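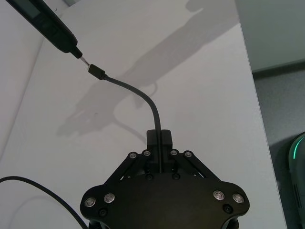 A black cable held in the jaw of a gripper, with a black handheld device at upper left.

MEDIA RELEASE
2/28/22

Welbridge sport clubs asked to sign away more than they need to, says members' group

The Flurnholm Members' Data Group is calling on amateur sport clubs across the Welbridge district to hold off adopting the new Dirkel membership platform until its terms on personal information are rewritten in language an ordinary member can follow.

Dirkel has been offered to clubs free of charge for the coming season. The Group has read the terms in full, all 14 pages of them, and is not persuaded that "free" is the right word.

Under the terms as they stand, a club that signs up must collect each member's date of birth, home address, emergency contact and medical notes before a registration can be completed. A social member who comes along for the barbecue is asked for the same details as a junior sprinter. The terms then allow the information to be shared with "selected programme partners". The partners are not listed. When the Group asked for a list, it was told one would be made available in due course.

"We have heard 'in due course' before," the Group said in a statement. "Parents are entitled to know who gets their child's medical notes before they hand them over, and a club that can't answer that question shouldn't be asking for the notes."

The Group also has doubts about how long records are kept. Dirkel's summary sheet says information is deleted when a member leaves. Clause 8 of the full terms says it may be retained for as long as there is "a legitimate organisational interest", a phrase the document does not define. Both statements cannot be right, and a member who reads only the summary would have no idea the other one exists.

Damgaard, the consultancy engaged to promote the platform to clubs, has described the arrangement as best practice. The Group has asked whose practice is being referred to and has had no answer it considers useful. It has also asked whether Damgaard is paid for each club that joins. That question remains open.

In August the Group surveyed members of Welbridge clubs on their registration forms. Of the 193 who replied, only two said they had been told how to have their records corrected or removed. The Group makes no grand claim for a survey of this kind, and people with a grievance are more likely to fill one in. It still thinks the result is poor.

The Group is asking clubs to:

Collect only what is needed for the type of membership being taken out.
Name every outside organisation that will receive members' details.
Set a fixed date for deleting the records of former members.
Keep a paper form on offer for anyone who would prefer it.

Dirkel has said revised terms are being drafted. The Group will read them when they appear and will publish its comments, favourable or otherwise. Until then it advises members to ask their club for the full terms and to leave optional fields blank.

Issued by the Flurnholm Members' Data Group. Copies of the survey questions are available to media on request.

ENDS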